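Courses > Work and Technology > Textbook > Part Three > Chapter 9

Filed under: Workplace automation, Food service, Job design

Chapter 9
What the Arm Leaves Behind: Automation in a Small Kitchen

Most of what gets written about automation at work starts with a number. So many jobs will disappear, or so many will be created, by such and such a year. The numbers change with each report and are seldom checked once the year arrives. In this chapter we leave them alone and look at one workplace, the kitchen of an assisted living house, and at what people there were told about a machine before it came and what their days were like afterward.

The house is called Kunow. It belongs to Kultmont, a company that runs several such places, and it has 32 residents. The kitchens are built to look like kitchens in a family home, with an island to sit at and ordinary cabinets. Residents come in while food is being made. They ask for things and change their minds. Some help, and some only like to be where the coffee is. The kitchen staff and care aides who share this work come to 16 people, most of them part-time.

In August, Kultmont signed up for a trial of Flesell, a robot arm sold with software for household kitchens. The sales material promised that the arm would "give back time for care." Keep that phrase in mind, as we will return to it. It contains a claim about minutes, which can be tested, and a claim about who gets them, which the material never spells out.

9.1 The work as planned

Before the arm was allowed near a resident, its tasks were rehearsed in a simulated kitchen. There are good reasons to do this. A simulated arm can drop a plate a thousand times and the only cost is electricity. It can be run overnight and changed by morning. For a house full of older people, it would have been reckless to skip the step.

A simulation is also a description of a job, written by somebody, and we should read it the way we would read any job description. What does it include? Who is in it? Two tasks came up again and again in the plans for Kunow: working with the big appliance against the wall, and working around plates of food at the island. 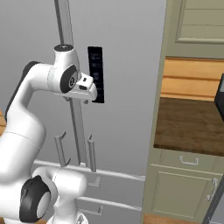
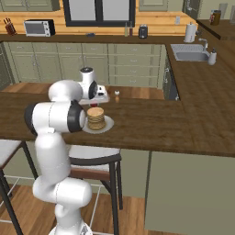

First, the gripper close to the black panel on the appliance front; second, the arm over the island, with a plate of pancakes near the edge of the counter.

The first thing the staff at Kunow said when they were shown the plans was that breakfast there happens with people in the way. An aide reaches past a resident for the juice. Somebody has left a newspaper on the counter. A person with a walker has stopped to think. None of this is a special case. For the aides, steering around it is the largest part of the job, and they do it so smoothly that a visitor with a stopwatch would probably record it as nothing.

The developers had an answer. People would be added later, once the basic motions were reliable. It is a sensible order in which to build a machine. As an order in which to study a job, it is backwards, and the trouble comes when the results of the early stage are used to make promises about the later one. This happened at Kunow. The schedule for the trial was drawn up from task times in simulation, and the hours of the morning shift were drawn up from the schedule.

9.2 The work as done

The trial ran for four months. Over that period the arm was credited with 573 completed tasks, and the figure appeared in a company newsletter with an exclamation point. Students meeting a figure like this should ask what was counted. A "task" in the Flesell log begins when the arm starts to move and ends when it stops. Clearing the counter first is outside the log. So is wiping up afterward, or asking a resident to please sit down for a minute while the arm is working. An aide who stands by with one hand near the stop button is idle, as far as the log is concerned.

We asked staff to keep simple diaries for part of the trial. The entries are short and a little grumpy. "Moved the chairs again." "Waited." "Did the plates myself, faster." "She wanted to help and I had to say no." The last kind of entry came up often enough to deserve attention. Several residents had been used to setting out dishes. For safety, they could no longer do so while the arm was on, and there was no line on any form where this loss could be entered.

To be fair to the machine, some staff liked it. Reaching and lifting are hard on shoulders, and two of the older kitchen workers said they went home less sore. This should count for a lot. It should also be noticed that nobody had offered them lower shelves, a lighter set of plates, or a second person on the early shift, all of which would have cost less. When a company compares a new machine with doing nothing, the machine tends to look good. Readers should get used to asking what else was on the list.

9.3 Where did the time go?

We can now come back to the promise. Suppose the arm did save minutes on certain mornings. At Kunow, the morning shift was shortened at the start of the trial, before any saving had been shown. Whatever time was given back was taken in advance. The aides had the same number of people to wash, dress, and talk to, plus a machine to tidy up for.

A second Kultmont house, Fallahi, joined the trial later and did one thing differently. The manager there kept the shift at its old length until the end and let the aides decide when to switch the arm on. They used it less than the plan called for, mostly in the slow part of the afternoon. Flesell's report lists this as "low uptake." The aides described it as picking the right time. Both descriptions fit the same log, and you will meet this kind of disagreement in nearly every case in Part Three.

Two houses are a thin basis for any general rule, and we do not offer one. The kitchens differ, the managers differ, and the later house had the benefit of hearing complaints from the earlier one. Before going on to the next section, which deals with how standby work is paid, reread the diary entries quoted above and try to write the job description that would cover them. Include the waiting.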